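Mivora startet Spieleverleih für Familien in Grernham

Grernham, December 21, 2025 – Der Verein Mivora öffnet nach den Feiertagen seinen Spieleverleih für alle Haushalte in Grernham. Ausgeliehen werden können Brettspiele, Kartenspiele und Zahlenspiele, jeweils für die Dauer von zwei Wochen. Der Bestand umfasst zum Start 357 Spiele, die seit November von Familien aus dem Ort abgegeben wurden.

Die Idee kommt von Lorena Garrido, Leiterin des Verleihs. «In vielen Kinderzimmern liegen Spiele, die man nur einmal im Jahr benutzt», erklärt Garrido. «Wir möchten, dass diese Schachteln wieder auf den Tisch kommen, bei anderen Familien und mit anderen Kindern.»

Jedes abgegebene Spiel wird vor der Ausleihe auf Vollständigkeit kontrolliert. Fehlende Würfel und Spielfiguren ersetzt die Werkstatt Hijazi, welche auch beschädigte Schachteln neu klebt. Spiele, bei denen wichtige Teile fehlen, kommen nicht in den Verleih – ihre Teile werden als Ersatz aufbewahrt.

Einen eigenen Bereich bekommen die Zahlenspiele. Dazu gehören Bingo und seine indische Form, die unter dem Namen Housie oder Tambola bekannt ist. Eine Person ruft die Zahlen aus, die anderen streichen sie auf ihren Tickets. «Dieses Spiel ist sehr gut für grosse Runden, weil die Grosseltern und die kleineren Kinder zusammen spielen können», sagt Paloma Park, die bei Mivora die Spielnachmittage organisiert. Die Altersangabe auf der Schachtel soll man trotzdem beachten.
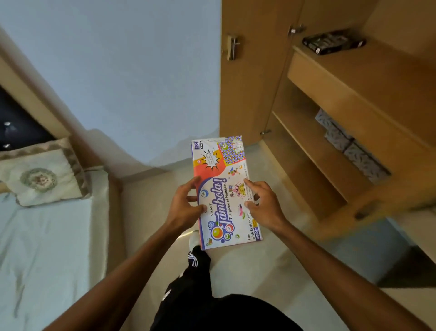
Zahlenspiel «Jambola!» mit 300 Tickets, laut Schachtel ab 8 Jahren.

Die Ausleihe ist kostenlos. Für die Anmeldung genügt ein Ausweis mit Adresse in Grernham. Pro Haushalt können 2 Spiele gleichzeitig mitgenommen werden, eine Verlängerung ist einmal möglich. Die Ausgabe befindet sich im Erdgeschoss des Hauses Filtis, neben dem Lesesaal.

Weitere Spiele werden gerne angenommen. Bitte die Schachtel mit einem Gummiband schliessen und die Anleitung beilegen, falls sie noch vorhanden ist.

Kontakt für Medien:
Lorena Garrido, Mivora, Haus Filtis, Grernham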